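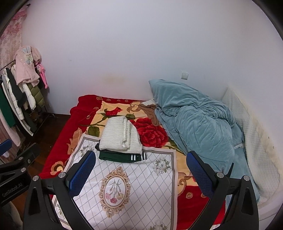

二月了，我开始收拾卧室。打算慢慢写，做完一点写一点。中文不是我的母语，如果哪个词用得奇怪，请告诉我，我会改。

先说规则。我给自己定的规则很简单：所有叠好的衣服先放在床中间的白色垫布上，不可以直接放在毯子上。垫布上的东西等于"已经决定了"，垫布外面的东西等于"还没有决定"。

现在垫布上有一小叠。最上面是白毛巾，下面是深绿色、有三条白杠的那件，再下面是黑色的。很矮的一叠，但是我看着很高兴。

毛巾放在最上面是有争议的。我妹妹认为毛巾应该和毛巾在一起，衣服应该和衣服在一起。我同意她。可是我今天的毛巾只有这一条，它没有朋友，所以先放在衣服上面。

关于这条毛巾：边上有流苏，已经有一点散开了。我查了词典，"流苏"这个词真漂亮，用在一条毛巾上有点浪费。我试过用剪刀修齐，结果越修越短，所以现在不修了，随它去。

叠毛巾的方法，我用的是最普通的：先对折，再对折，然后把散开的那一边朝右。朝哪边都可以，但是我习惯朝右，这样拿的时候不会抓到线。

---

下面说床上的毯子，因为很多人第一次来我的房间都先看它。红色，很宽的红边，中间是奶油色和淡黄色，上面一朵非常大的玫瑰，还有一朵小的花苞。

毯子是房东阿姨给的。我搬进来的第一个冬天，她抱着它上楼，说："你那个被子太薄。"我说谢谢，不用了。她没有听见，或者听见了但是不同意。

开始的时候我觉得这朵玫瑰太大了，晚上躺下去好像躺在一个蛋糕上面。两个冬天以后，我觉得没有它房间很冷清。"冷清"这个词是我从邻居那里学来的，我希望用对了。

铺毯子我有一个小方法：先找玫瑰。大玫瑰在中间偏右，花苞在左上，床头那边是棕色的卷曲花纹。如果花纹跑到床尾去了，说明我铺反了。以前我经常铺反，要走两圈才能改过来，可是床在墙角，走两圈是不可能的，只能爬过去。

床放在墙角，优点是房间显得大。缺点是靠墙的那一边永远铺不平。我的身高没有问题，胳膊也没有问题，就是够不到那个角。请问大家怎么铺墙角的床？

（补充）有朋友留言：把床先拉出来，铺好，再推回去。谢谢。我试了，地板是深色木头的，推的时候声音很大，楼下的人可能不喜欢。我会白天做。

（再补充）又有人说：跪在床上，从里面往外面铺，最后自己退下来，像擦地板那样。这个方法好。我铺了一次，花了比较短的时间，只是退下来的时候踩到了自己的裤子。

---

说说这块垫布。白底，灰色的菱形格子，很细的棕色边，上面还有一小簇一小簇的白花。中间有一个金色的椭圆形花框，里面是一束粉色和黄色的花。

它本来应该放在哪里，我不太确定。卖的人说可以做桌布，可以盖电视，也可以盖洗衣机。我家没有电视，桌子又太小，所以它就来到了床上。

我是在 Pitholm 买的。Pitholm 是我们这里一个卖日用品的小店，英文名字很大，店很小，两个人同时进去就要侧着走。老板每次都说"这是最后一块"，可是下个星期去又有。

我喜欢用它叠衣服，原因是格子。衬衫的边对着格子的线，就知道歪没歪。我的老师以前说我写汉字需要格子，看来我叠衣服也需要。

花毯子上面放花垫布，花垫布中间又是花。我妹妹在视频里说："你的床有三层花园。"她说的时候没有笑，我不知道是不是表扬。

---

现在是难的部分：衣架。

衣架挂得很满。粉色的睡袍、白色羽绒服、橄榄绿的马甲、一件黑色外套，旁边还有绿色的。我每次想拿里面的一件，外面的就一起出来，好像它们约好了。

先说粉色睡袍。毛茸茸的，帽子是兔子的样子。我三十多岁了，我有一件兔子睡袍，我不觉得需要解释。冬天早上六点去烧水的时候，没有什么比它更好。

睡袍的问题是占地方。它一件的宽度等于别的衣服三件。我试过把它叠起来，叠完像一个枕头，放在柜子里门关不上。所以它会继续挂着，这是已经决定了的事，虽然它没有在垫布上。

它旁边挂着一个粉色的毛绒玩具。颜色差不多，所以有时候我早上还没有完全醒，会先抓到玩具。

白色羽绒服：今年冬天穿得最多。白色好看，可是袖口很快就灰了。我在洗衣店问过价钱，店员看了看我的袖口，又看了看我，说："你平时骑车吧？"是的，我平时骑车。

我自己洗羽绒服的方法，写在这里给需要的人：先用温水和一点洗衣液，只洗袖口和领子，用软的刷子。然后再洗整件。不要拧，要压。晾的时候平放，每过几个小时拍一拍，把里面的毛拍开。

"拍一拍"很重要。第一年我没有拍，干了以后里面的羽毛都变成一个一个的球，穿上去好像口袋里放了很多汤圆。

橄榄绿的马甲我想留到三月。二月和三月之间有一种天气，穿外套热，不穿冷，这个时候马甲很有用。在我长大的城市没有这种天气，所以我来中国以前不懂马甲，总觉得是一件没有做完的衣服。

黑色外套我想送人。它没有坏，只是肩膀有点紧。有一个规则说，一年没有穿就应该送走。我去年穿过一次，是去参加同事的婚礼，整个晚上我没有办法举起杯子。我认为这次不算穿。

绿色的那件还没有决定。先不讨论。

---

有人问我衣架下面的熊。

棕色的泰迪熊坐在衣架下层，一直坐在那里。它来自我工作的第一年，公司年会抽奖。一等奖是电饭煲，我非常想要电饭煲。我得到了熊。

我也想过把熊送给楼下的小朋友。小朋友的妈妈很礼貌地说他们家已经有很多熊了。后来我发现她说的是真的，她家沙发上坐不下人。

熊坐的位置本来应该放收纳盒。我在网上看过一个 Flusow 的布盒子，285 块一套，带盖子。评论里有人说盖子很容易塌。285 块的盖子我觉得不应该塌，所以还没有买。

同时我也看了 Viner 的那种可以压缩的袋子，把羽绒服放进去，用泵把空气抽出来，变得很薄。我的朋友用过，她说薄是很薄，可是第二年拿出来，衣服像一张饼，要挂好几天才想起来自己是衣服。

如果大家用过类似的袋子，羽绒服可以抽到多薄？我不想要饼。谢谢。

（回答汇总）四位朋友说不要抽到底，留一半空气。一位朋友说根本不要抽，用旧床单包起来就行。一位朋友说买大一点的房子。最后这位朋友，谢谢你的意见。

旧床单这个办法我很喜欢，因为我正好有旧床单。今天晚上试试。

---

休息了一会儿，喝了茶，继续。

床头那边还没有弄好。浅蓝色的被子堆在墙边，一直堆到床的右边。白枕头只露出一个角。我先叠小的，后叠大的，所以被子总是最后一个。

有一种说法，早上起来马上叠被子，一天都会有精神。我试了一个月。我发现马上叠的被子里面还有热气，有点潮，不如打开放着，吹一吹再叠。我的邻居是退休护士，她也这样说，我就放心了。

被子叠三折还是四折？我查了很多视频。三折的比较宽，放在床尾好看。四折的比较高，放在床头可以靠着看书。我选四折，因为我看书。

（不是广告）如果被套里面的被子总是跑到一个角落去，可以在四个角缝一根短的带子，把被子绑住。我是用旧鞋带做的。缝得不好看，但是在里面，谁也看不见。

我学会的一个新词是"被角"。"掖被角"的"掖"字，我写了很多遍还是要想一下。我觉得这个动作非常温柔，英文里面要用好几个词才可以说完。

---

白色的床垫保护垫，现在靠着墙立在旁边。绗缝的，菱形的格子。"绗"字我也是今天查了才会读：háng。

上面那一边有发黄的地方。我不怕写出来，我想每个人家里都有这样的垫子，只是平时被床单盖着，大家不说。

去黄的方法，我问了三个人，得到了四个答案。小苏打加水；过氧化氢；柠檬汁晒太阳；还有"买新的"。

我先选小苏打。计划是这样：小苏打和水调成糊，涂在发黄的地方，等半个小时，用软刷子轻轻刷，再用湿布擦掉。明天做，今天我的手已经累了。

有一位留言的朋友提醒：千万不要把小苏打和醋放在一起，只会起泡，什么作用都没有。我以前一直放在一起！泡沫那么多，我以为是在努力工作。谢谢你。

如果洗不干净，我就买新的。Asfaw 有一种带松紧带的，我在店里摸过，比较厚，标价 314。三百多块买一个没有人看见的东西，我需要再想几天。

也有朋友说，保护垫的工作就是变黄，它黄了，床垫就不会黄。我觉得很有道理，对它尊重了一点。

---

讲一下墙。

墙是白的，什么都没有挂。靠近床的下面那一段，有一条淡淡的棕色水印。我搬进来以后才注意到，看房子的时候前面放着东西。

我给房东阿姨打过电话。她说很久以前楼上漏过水，已经修好了。我用手摸，是干的。我又用铅笔在水印边上点了一个很小的点，如果它变大，我就知道。到现在点还在外面。

这个铅笔点的办法是我父亲教的。他在我们老家的房子里用过，墙上有很多点，每个点旁边写着年份。那时候我觉得他太认真了。

阿姨说可以重新刷墙，师傅的报价是 3000 块，整个房间，包括搬家具。她愿意出一半。我说让我想一想。刷墙的时候我和兔子睡袍和熊都要住到别的地方去，这个也要算钱。

我自己算了一下，如果只刷床旁边的那面墙，自己买漆，便宜得多。可是颜色会不会不一样？旧的白和新的白放在一起，两个都叫白，站在一起就不像亲戚了。请有经验的朋友说一下。

（更新）有经验的朋友来了。她说：要刷就从墙角刷到墙角，整面一起刷，不要只刷中间一块。不同的墙光线不一样，颜色差一点也看不出来。太好了，我记下来了。

她还说，水印要先用一种封闭的底漆，不然棕色会再透出来。"透出来"这三个字让我有点害怕，不过我会买底漆。

顺便说，床边墙上有一个小小的白色开关。每次靠着墙看书，我的头会碰到它，灯就关了。刷墙的时候我要记得用胶带把它贴好。

---

窗帘也在计划里面。粉色，有花。是的，也有花。

窗帘在衣架后面，所以洗窗帘之前必须先把衣架移开，移衣架之前必须先把衣服减少，减少衣服之前必须把衣服拿出来看。这就是为什么我今天在叠衣服。我本来只想洗窗帘。

我母语里有一句话，意思是：你想给羊洗澡，先要去挖井。我不知道中文有没有类似的。

（更新）大家给了我很多，我最喜欢的是"拔出萝卜带出泥"。有一位朋友说这个成语的意思不完全一样，多半用在坏事上。那我小心一点用。

洗窗帘我会把挂钩先拿下来，装在一个袜子里，袜口打结。上次没有拿下来，洗衣机里面的声音好像有人在炒石头。

---

晚上八点，做一个今天的记录，不美化。

做完了：几件叠好的，在垫布上。毯子铺平了，除了那个角。

没有做：被子、保护垫、黑色外套、绿色的那件、窗帘、墙。

我看着这个名单，没有做的比较长。不过早上的时候，床上是没有地方坐的，现在我正坐在床边上写这些字。

旧床单试过了。我用它包了一条毛裤和两件毛衣，四个角打结，像以前电影里的人出远门。放在柜子最上面，门可以关。成功。

有人问我深绿色三条白杠的是什么，是不是校服。哈哈，不是。我晨跑的时候穿的。它已经洗过太多次，颜色比以前安静。

黑色的那件被压在最下面，只露出一点点，所以今天没有人问它。

有人问叠衣服时领子朝里还是朝外。我是朝里的，边上只看见一条平的折线，整齐。但是这样找衣服的时候需要翻一下。每天都要穿的，建议竖着放在抽屉里。

竖着放我也学过视频，老师叠完的衣服可以自己站着。我叠的站了两秒，然后慢慢地倒下去了，很有礼貌的样子。厚一点的布料容易站，薄的T恤请不要勉强它。

---

一些关于"扔"的想法，写得比较慢，请耐心。

我刚到中国的时候只有一个箱子。航空公司多收了我的行李费，我当时很心疼，在机场打开箱子，把两本厚书拿出来抱在手里。那时候我的全部衣服，现在这个衣架的一半都挂不满。

后来东西一点一点来了。有的是买的，有的是别人给的，有的我不记得是怎么来的。别人离开这个城市的时候，会把衣服留给留下来的人。我收过很多这样的衣服。

所以我送黑色外套的时候会觉得，轮到它再走一次了。它来我这里之前也在别人的柜子里。希望下一个人的肩膀比我窄。

如果有人在附近，需要一件黑色外套，M 码，可以私信我。要自己来拿，五楼，没有电梯。我可以请你喝茶。

有两个人私信问兔子睡袍。不送。

还有一个人问熊。你认真的吗？请再发一次消息。

---

钱的部分，我知道有人喜欢看这个。

这次收拾我给自己的预算是 2000 块左右，包括漆、底漆、刷子、可能的新保护垫，还有洗羽绒服的洗衣液。到现在花了：一盒小苏打的钱。

师傅刷墙那个方案超过了预算，就算阿姨出一半，加上别的也会很紧。所以我现在倾向自己刷一面墙。"倾向"这个词很好用，意思是我还可以后悔。

布盒子先不买。我决定用鞋盒。有一位朋友教我在鞋盒外面贴剩下的壁纸，我没有壁纸，不过房东阿姨说她有。我猜上面有花。

---

明天的计划：

- 小苏打，保护垫，上午做，下午有太阳的时候晒
- 被子叠四折，放床头
- 白色羽绒服的袖口
- 问阿姨有没有旧报纸，刷墙的时候铺地板
- 试绿色的那件，照镜子，做决定

不写时间了，写了时间我会生气。

最后改一个错字：前面我把"拔出萝卜带出泥"叫作成语，有老师留言说这是俗语，不是成语。对，是俗语，谢谢老师。

还有一位问，我的名字怎么读。Adesuwa，四个音节，a-de-su-wa，每个都读得短一点就对了。姓是 Oyelaran，邻居叫我"小欧"，也可以。

水烧好了，我去穿睡袍。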